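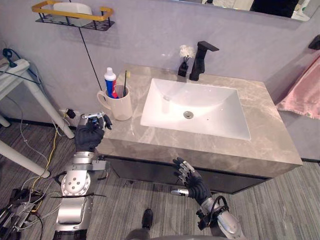

Arkberg Robotics and the Khattak Laboratory today released results from a joint study of two-handed manipulation at household washstands, together with the control method used to obtain them. The method, named Brollel, plans the motion of both hands from a single contact schedule and revises that schedule whenever the measured force at a fingertip departs from the predicted force. Washstand tasks were selected because they combine small objects with fixed obstacles in a confined reach. A toothbrush and a tube of toothpaste standing in one ceramic mug, next to a sink basin and a single-handle faucet, require the hand to separate two items of different stiffness without tipping the container that holds them. A vase of artificial flowers on the same countertop limits the directions from which a hand can approach.

In earlier work by the group, each arm ran its own planner and the two were reconciled after the fact. This produced long pauses at the moment of contact, when one hand waited for the other to report a stable grasp. Brollel removes the reconciliation step. Both arms read from one schedule, and a hand that is not in use is assigned a holding posture that keeps it clear of the next expected contact.

The study covered 15 tasks, each attempted 40 times under the new method and 40 times under the earlier one. Tasks included lifting a brush from a mug, replacing it, moving a tube to the opposite side of a basin and turning a faucet handle. Object positions were changed between attempts. The largest reductions in completion time were recorded in tasks that required one hand to steady a container while the other removed its contents. Single-hand tasks showed little difference between the two methods, a result the authors expected.

"The contact schedule is a short data structure, and most of the work went into deciding what to leave out of it," said Talha Chaudhry, lead author of the study. "We kept contact order, expected force and a release condition. Trajectories are computed late, after the fingers have something to report."

The report also lists failure cases. Soft tubes remain difficult — the force signal changes slowly as the wall of the tube deforms, and the schedule may advance before the grasp is secure. Reflections from mirrors and polished fittings caused position errors in 3 of the 15 tasks. The authors treat these as perception errors and report them separately.

"Removing those attempts would have improved the averages, and we chose to publish them," said Babar Orakzai, who directed the test program at Arkberg. "Groups repeating the work will meet the same surfaces."

Force logs, task definitions and the scoring sheet will be available from the Khattak Laboratory in July. The planner will be distributed as a module for the Ustska control software, version 2 and later. A second study, covering kitchen counters, is in preparation.

Requests for the full report should be sent to the Arkberg press office.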